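How to overwinter dahlias in a cardboard box

I put off lifting my dahlias for years, and I wish I hadn't, because it's one of the nicest jobs of the whole gardening year! You go out with a fork on a grey November morning, and up comes this great knobbly clump that was one skinny tuber in spring.

Wait until the first frost has blackened the leaves, then cut the stems down to a hand's width. Push your fork in well away from the stem and lift gently (the necks snap very easily). Tie a label on straight away. I once mixed up all my Strazds reds with the yellows and didn't find out until July.

Shake off the loose soil and stand the clumps upside down in a shed for 7 days so the hollow stems can drain. Trim off anything mushy, plus the long whiskery roots.

Now for the packing. Any plain cardboard box will do, as long as it's sturdy and the bottom seams are sound. Leave the inside bare until your tubers are ready, then put in two inches of dry compost, lay the clumps on top without letting them touch, and cover them over.
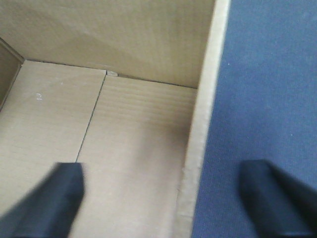 Faisal Hashmi wrote in to say he uses wood shavings in place of compost, and that his tubers came out plumper for it, though he does give them a light misting halfway through the winter if they look wrinkled. I'm trying one box his way this year and I can't wait to compare!

Keep the box somewhere dark, cool and free of frost. Mine go under the stairs, but a garage is fine if you throw an old blanket over the top on the coldest nights. Check them once a month and take out any that have gone soft. A bit of wrinkling is fine.

Pot them up in early spring, with the old stem just showing, and water sparingly until you see shoots.

Kenna Menzies, January 2018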